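We use cookies to keep you signed in. Accept | Manage settings

Two-arm cell, maintenance notes
11 July 2022, by Kamala Kurup

Omar says the drift on the right arm is fixed because he retightened the wrist cable clamp. I don't buy it. A clamp doesn't explain an offset that grows over a morning, and we changed the gripper pads at the same time, so who knows which did what.

Checked today:
- Base bolts, both arms: 40 on the wrench, no movement.
- Log from the last long session: 1152 cycles, 34 missed grasps, nearly all on the right. Raghavendra calls that good. Good compared to what?
- Brown cover still has folds in it. Pull it flat before anyone touches the height calibration again.
- Cable loops at the wrists stick out more than I like. Left alone for now.

Went back to the plates with the small pieces, one in each gripper, green lights on at both bases.
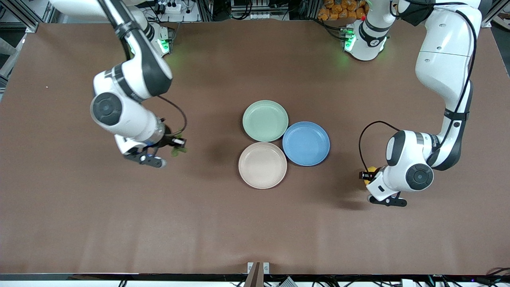

Still to do

- Put the old pads back on the right gripper only and repeat the session, 90 minutes, no other changes.
- Ask Sumathi for the December offsets.
- Omar to leave the clamp alone until then.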